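Reading time: 2 min

Ticket 172 -- lighting, shared workroom, Ceston building
Opened: Fri 5 July
Status: waiting on parts

Reported: desk lamp on the round table drops out when its head is turned. Second complaint, same room: ceiling lights hum in the afternoon. Logged together. Split them if the causes differ.

1. Room and lamp as found

Ceiling fixtures are fluorescent, mounted on long panels, with a smoke detector close to one of them. Do not cover or unplug the detector during the work. The lamp is the black one with the ring base; its cord leaves over the back edge of the table. 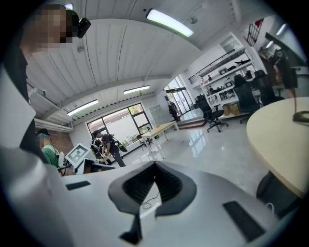
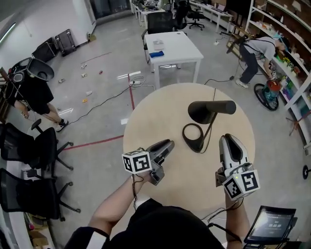

2. Desk lamp

Swapped the outlet, no change. Cord flexed along its full length, no change. Fault repeats only when the head is rotated -- suspect the joint wiring. Replacement head ordered from Vahidi, part 246.

3. Ceiling hum

Present with the air conditioner off, so the wall unit is ruled out. Nemach replaced one ballast in June. Asked them which fixture; no reply yet.

4. Next

Fit lamp head, retest. Leave the lamp unplugged until then.

Related tickets
Ticket 200 -- Zelis door closer, slow return
Window latch sticking
Office chair gas lift, sinking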